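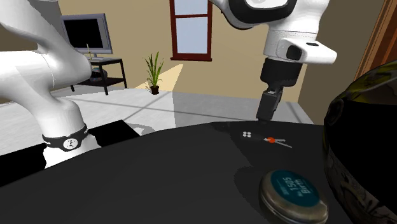
Table top finish stays tacky, is it the oil or the wood?

Posted by Feven Teshome

I built a small side table over the summer from maple boards and put on the last coat of oil finish in October. It still feels sticky when I rest my arm on it. If I leave a sheet of paper there overnight it peels off with a little sound in the morning.

What I did: sanded with a random orbit sander up to 1000 grit, wiped it down with a damp rag, let it dry for an hour, then put on 6 coats of Tolteck hardening oil, one each evening. I wiped off the extra on the first two coats. After that I mostly let it soak in. The garage is unheated and gets damp.

The legs and the apron had only two coats and they feel fine. Do I have to strip the top and start over, or will it cure if I bring it inside? I would like to keep the color as it is now.

Jailson Conceição

Too many coats and you sanded too fine. Stop at 200 or a bit past it next time. Strip it and use a wipe-on poly. 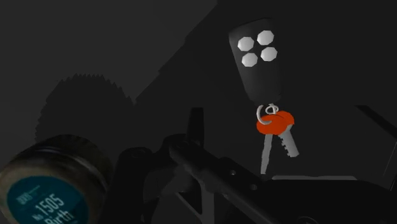

Tharindu Munshi

I would hold off on stripping it. Sanding to 1000 closes up the surface of maple quite a bit, so the later coats had very little to soak into. They are sitting on top as a film, and a thick film of oil in a damp, cold garage cures very slowly. Your legs came out fine with two coats, which points the same way.

Bring the top indoors first. Stand it on edge so air gets to both faces and leave it in a heated room for a week or two. If it gets less sticky, leave it alone until it is hard.

If there is no change, wipe the surface with mineral spirits on a clean cotton rag. Rub with some pressure and turn the rag often. A gray nylon pad helps in the sticky spots. You are only taking off the soft part on top, so the color should stay close to what you have. Let it dry for a full day and feel it again. You may need to do it twice.

When it is hard, put on one very thin coat and wipe the whole thing dry after fifteen minutes. Go over it again half an hour later, as oil can bleed back out near the end grain.

Lay the oily rags flat outside to dry before you throw them out. Don't leave them in a pile, they can heat up and catch fire.

Ottavio Vitale

Same thing happened to me with a bench, different brand of oil (Rando). Mineral spirits did the job but it took three rounds. I had gone up to 2000 grit on mine, so yours might be easier. Also check the date on the can. Mine had been open for a couple of years and I think that was part of it.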